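Endlich wieder Flohmarkt!

Ich hatte ja schon nicht mehr damit gerechnet, aber der Kleidermarkt in der alten Flanton-Halle hat wieder auf, und ich war natürlich am ersten Vormittag da. 155 Stände! So viele waren es im November nicht, und damals fand ich es schon herrlich unübersichtlich.

Am längsten bin ich bei Jadwiga Kołodziej hängen geblieben. Sie verkauft Stoffreste und alte Arbeitskleidung, alles nach Gewicht, und sie kann zu jedem Gewebe etwas erzählen – Köper, Moleskin, Loden, ich hätte den ganzen Tag zuhören können. Für eine Jacke mit Hornknöpfen wollte sie 86 Euro, da musste ich leider passen (ich denke trotzdem noch ständig an sie). Mitgenommen habe ich 2 Meter Leinen für Kissenbezüge und eine Tüte Knöpfe.

Ich liebe ja diese gedeckten Farben, Tannengrün, Schiefer, Oliv. Die passen zu allem und werden mit jedem Waschen schöner.

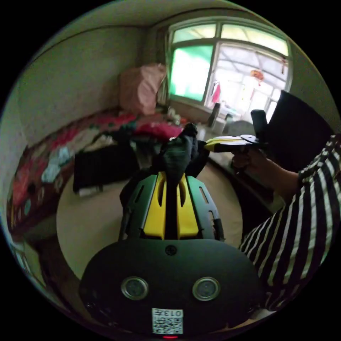 Dunkles Graugrün, daneben Schwarz

Nächstes Mal nehme ich den größeren Rucksack mit und fange hinten bei den Wollsachen an, da bin ich diesmal gar nicht hingekommen. Wer kommt mit?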